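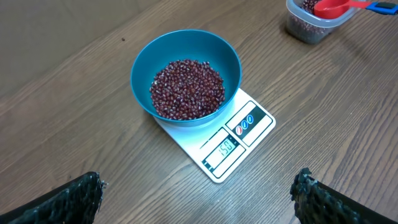 I'd been meaning to get out to the Gerkilow open day for three years running, and every time something came up (a wedding, a flat tyre, a very sick dog). This time I packed the thermos on Monday night so I couldn't talk myself out of it, and was on the road to Pondincombe before seven. Worth it!

If you don't know Gerkilow, they clean, sort and bag dried beans and pulses in the old butter factory behind the rail line. Most of it goes out in big sacks to bakeries and restaurants, but there's a little shop at the front where you can fill your own jars, and on open day they let you wander right through to the back.

Getting in and getting fed

Parking was in the paddock next door, gold coin donation. I got there early and there was already a queue for the bean buns, so of course I joined it. Lumturie Vukčević was running the stall and they were gone well before lunch, 300 of them. I had two. The sweet red bean one was my favourite by a mile, still warm, and I got it all down my jumper.

Inside, Blagoje Yordanov took our group around the sorting floor. He's been there since the butter days and he talks fast, so I missed a fair bit over the noise of the shaker, but I did write down that they'd put 2,573 sacks through since the last open day. The smell in there is lovely, sort of dusty and sweet, like a hay shed.

The weighing tables

After the floor tour you could have a go at portioning, and I spent far too long at this. It's just beans, a bowl, a kitchen scale and a measuring cup, and it's weirdly calming. Kristine Pascual set me up with adzuki and told me to put the bowl on first and zero it, which I forgot to do, twice. The kid beside me was on his third bowl by then and very polite about it.

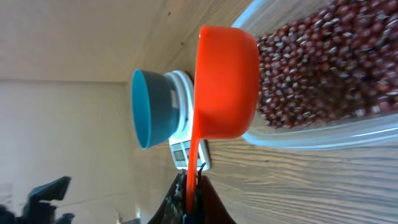 The cooking demo

Shota Amano did a pot of sweet red bean paste in the tearoom, start to finish, and answered every question going. No soaking for adzuki, he reckons, just a quick boil, tip that water out and start again. He put in less sugar than I would have and a good pinch of salt, and I've been doing it wrong for years by stirring too hard. He likes to see some whole beans in there.

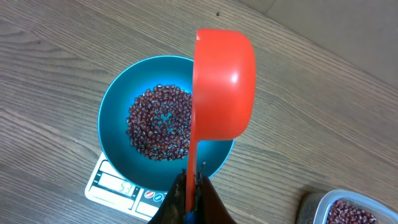
My own paste always comes out different from one batch to the next, and I'm now fairly sure it's the way I measure. I go by the mugful, and my mugs are all different sizes. Shota goes by weight for everything, sugar included. Looking back at the weighing tables with that in mind, I was surprised how little the number means to your eye: 53 on the display, and there were already enough adzuki in that blue bowl to make a decent ring with a dip in the middle. I'd have guessed higher. So I've dug my scale out from behind the slow cooker and put a new battery in it.

I came home with two bags of adzuki, one of black turtle beans and a tea towel I didn't need. The Kundale honey people had a table by the door too, so add a jar to that. Next open day is in December, and Kristine says to come early if you want a bun.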